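# Chapter 4: Compressed Air in the Food and Drink Plant
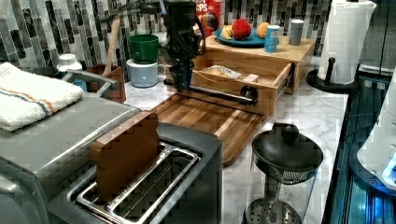 What does a food or drink plant use compressed air for?

Mostly for moving things: opening and closing valves, pushing pistons on packing machines, blowing up plastic bottles, carrying caps and cartons along, and blowing water off cans before they get their labels. Some of it also touches the product or the inside of the package, and that share of the air has to be much cleaner than the rest.

## 4.1 Before we get going

If you've come straight from the chapter on steam, you may be feeling a little worn out by tables, and I want to reassure you that there are fewer of them in this one. Compressed air is a friendlier subject in some ways. You can stand next to an air line without getting burned, and you can hear when it leaks, and the machines that make it are (mostly) things you can walk up to and understand with a flashlight and half an hour. What makes it hard is that it's everywhere in the building, it has usually been extended by several different people over many years, and the drawings stopped matching the pipes a long time ago.

I learned this at Juvar, a juice and nectar bottler where I spent the first part of my working life, and I'll come back to that plant often in the pages that follow. It had a compressor room behind the syrup kitchen, one ring main that went all the way around the filling hall, and a second main that was supposed to be a ring and had been left open at one end. I walked past the open end for a whole year before I thought to ask where it went. It went nowhere. The line had been capped behind a pallet rack when a shrink-wrapper was moved, and every machine after the last tee had been running on whatever pressure was left over.

So we'll begin with the pipes and the air in them, and get to the compressors afterward. Many books do it the other way around, and I can see why, as the compressor is the big expensive object and it makes a nicer opening. But the compressor only ever does what the rest of the system asks of it, and you'll choose a better one if you know first what is being asked.

## 4.2 Three words you will need

**Pressure** is how hard the air pushes. It's what operators complain about when it goes down, and it's the number on the gauge, so it gets most of the attention. Please remember that a gauge in the compressor room tells you the pressure in the compressor room. A packing machine at the far end of the hall may be living with something quite different, especially in the second when its neighbor fires four cylinders at once.

**Flow** is how much air is passing through. Machines use flow, and they need pressure in order to use it. When the demand for flow goes up suddenly and the pipe is too narrow, the pressure at the machine sags, and the usual reaction in a busy plant is to turn up the pressure at the compressor. It helps, in a way. It also makes every leak in the building leak faster, and every open blowing nozzle blow harder, and the electric bill goes up for all of it.

**Dew point** is the temperature at which water starts to come out of the air as liquid. Squeezing air also squeezes together the water vapor it carried in from outside, and when that air cools down in the pipework the water has to go somewhere. In a food plant it goes into places you would very much like to keep dry – valve blocks, bottle molds, the little air knives over the can line. A dryer lowers the dew point so that the water comes out in the dryer and stays out of the pipes. We'll look at refrigerated and desiccant dryers in section 4.6, and you'll see that the choice depends a good deal on whether any of your lines pass outdoors or through a cold store.

You'll meet more words than these along the way, naturally, but if you have those three straight in your head you can follow almost any conversation in a compressor room.

## 4.3 Where the air goes

It's helpful to sort the users of air into groups by what the air comes near. I use the following grouping throughout the chapter. Your own plant may have other names for it, and that's fine, as long as everybody on the site uses the same ones.

- **Working air** drives cylinders, valves and clamps. It does its job inside a machine and then escapes into the room through a silencer. It needs to be dry and free of grit, mainly for the sake of the seals.
- **Blowing air** is let out on purpose, to dry a can or push a light carton sideways or clear crumbs from a belt. It usually doesn't touch the food, but it lands on surfaces that are near food, and it stirs up whatever was lying there.
- **Contact air** touches the product or the inside of the package. Air that mixes a tank from below, air that forms a bottle, and air that pushes a liquid out of a line at the end of a run all belong to this group.

The third group is usually the smallest by flow (bottle blowing is the great exception, and gets a section to itself) and it causes nearly all the paperwork. Oil is the first worry. Many compressors use oil to seal and cool the compression chamber, and a little of it travels on with the air. Filters take out most of that. An oil-free compressor doesn't put any in to start with, though it'll still take in whatever is floating about outside its intake, so a site with an oil-free machine and an intake over the truck dock has no reason to feel smug. Germs are the second worry, and here dryness is your friend, because damp pipes are a comfortable place to live and dry ones much less so. For contact air you'd normally add a sterile filter close to the point of use, and you'd write down when it was last changed and by whom.

## 4.4 A morning at Kohlhase

Let me tell you about a visit that I've used in my teaching ever since. Kohlhase is a brewery with a bottling hall, a canning hall and a small keg line in between, and one August they asked for help with a keg line that kept stopping. The fault message said low air pressure. Gerd Hellwig, the maintenance lead, had already raised the pressure at the compressors twice that summer and was being pressed to buy another machine. He had a quotation in his desk drawer and he didn't like the look of it.

Wiebke Teuber came along with me and brought a pressure logger, and she fixed it to the drop leg right beside the keg filler. Then we had coffee and waited, which I recommend as a method. By lunch the logger showed a steady pressure with a sharp dip in it, then another, at quite regular intervals. The dips were very short. The compressor room gauge hadn't moved at all in the meantime.

Gerd took the trace down the hall and stood there with it, looking up at the pipework, and after a while he started to laugh. A dust collector on the grain side had been tied into the same branch. It cleaned its filter bags with a quick burst of air, and each burst took everything the branch could give. The branch itself was a narrow one, laid years earlier for a single labeler.

They put a small air receiver beside the keg line with a check valve ahead of it, so that the filler had a store of its own that the dust collector couldn't rob. The fault stopped appearing. Gerd then brought the compressors back down to their old pressure a little at a time, over several weeks, asking the operators at each step whether anything felt slow. The quotation stayed in the drawer.

I'd like you to notice the order in which things were done. They measured at the machine, they looked at the pipe, they stored some air where it was needed, and the compressors were left until the end. We'll follow that same order in the rest of this chapter.

## 4.5 Listening for leaks

Every compressed air system leaks. The fittings work loose, hoses get stepped on, drains stick open, and quick couplings wear out from being used exactly as they were meant to be used. A leak doesn't make a puddle, and it has no smell, and during production you can't hear it over the fillers. The best time to look is when the lines are down and the air is still on, ideally with the lights up and the radio off.

Take a walk with a roll of bright tags and a notebook. Start at the compressor outlet and go along the main in one direction, down every drop leg, and into the machines as far as the guards allow. Soapy water will confirm a leak you suspect, and an ultrasonic detector will find one you didn't. Hang a tag on each and write down the place in words that another person could follow. "Behind the filler" isn't much use to someone on the night shift. "Filler 2, infeed side, second regulator, lower fitting" is a kindness.

At Juvar we kept these notes on cards, and the tag numbers ran on from one year to the next. The card I remember best is 863, a drain on the capped end of that open main, which had been passing air into a floor gully day and night. It was repaired in 15 minutes with a part from the stores.

Repair what you can on the same walk. The rest should go to whoever plans the work, with the worst ones first, and then please do the walk again, because the pressure will have crept up a little once the big leaks are closed and the small ones will be easier to hear.

### Before you read on

Find out the following for a plant you know, or for the training plant if you don't have one of your own. You'll need the notes in section 4.6 and again in Chapter 13, when we get to energy bills.

1. Where does the compressor take in its air, and what else goes on near that spot?
2. Is the main a ring, or does it have an end? Walk it, even if there's a drawing.
3. Which machine is farthest from the compressor, and what pressure does it see while its neighbors are running?
4. Where does the water from the drains go, and who checks that it's still going there?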